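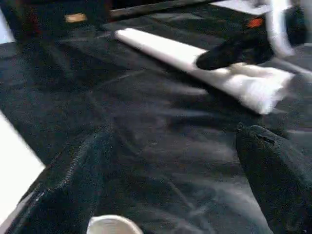

Two-arm cell rules — what do you actually enforce?

gruvetska_nights
We're putting together house rules for a bench with two arms working across from each other, mostly plastic pipe and cloth. The draft from Baltum has 43 items and my crew quit reading on page 2. Which ones really matter? And how close do you let the grippers get to each other?

Yook
Keep it to one page! Ours covers who holds the stop button, what speed we run with a person nearby, and how far apart the grippers stay when they share a part. We use 123 mm unless both are meant to be on the same piece

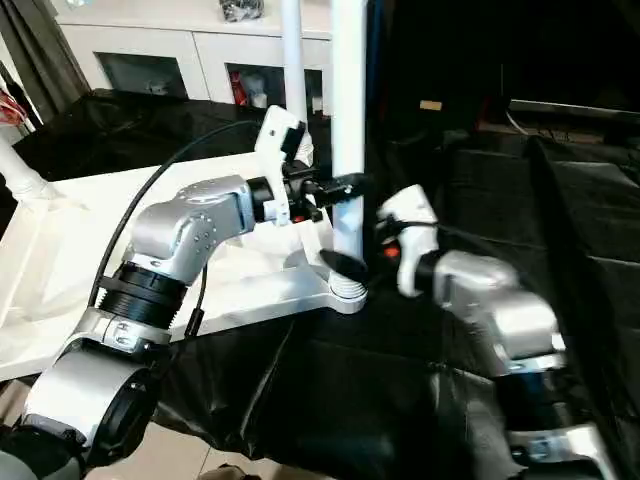 and then one arm holds while the other comes in slow — never both moving in at once. Write down the cable check too. I skipped it one November and had a snagged wrist cable by lunch.

koltetach_bench
just tape the floor and stay behind it, worked for us

pipe_and_cloth
Tape is fine but it isn't a risk assessment. Look at ISO 10218 before you pick your numbers, and do your own stopping test. We logged about 200 stops before I trusted ours. Also, loose cloth gets its own line in our rules, clear of the joints before you hit start.

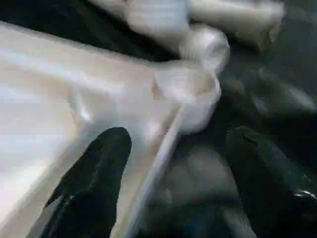
Page last changed: November, 4:10 pm

gruvetska_nights
Thanks, all. Cutting it to one page tonight, and the cable check is going at the top.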